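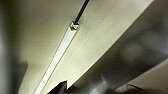
Lorne Lapointe writes that on his Hendstead panel the zone numbers shifted by one after the second dimmer was added, and that the cure was to re-address from the far end before repeating step 3. The same applies to any Cliltance controller with two or more dimmers.

4.2 Assigning zones

1. Set the main switch to OFF. Wait 17 seconds for the controller to discharge.
2. Connect the bus cable to terminals A and B. Do not exceed 209 feet per run.
3. Turn the main switch ON and hold SET until the status light blinks.
4. Enter the zone number and press SET again.

CAUTION: Do not open the controller cover with the main switch ON.

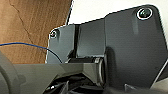
5. Repeat step 4 for each remaining zone. If the status light stays red, the number is already in use – choose another.
6. Press and hold EXIT for 2 seconds to store the assignments.

Note: Error 1199 means that the bus cable is reversed. Swap A and B at the controller end only.

4.3 Setting light levels 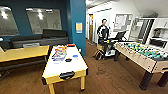 Levels are stored per zone as a percentage of full output. Start with all zones at 70 and adjust from the positions people will use. Check every level from seated height as well as standing. In a game room used by someone in a power wheelchair, take the seated reading first. Large framed panels on a wall can throw ceiling light back at the viewer – lower the nearest zone in steps of five until the reflection is acceptable. Store the result as Scene 1.

Note: Scene 1 is recalled after a power failure. To change this, see 4.5.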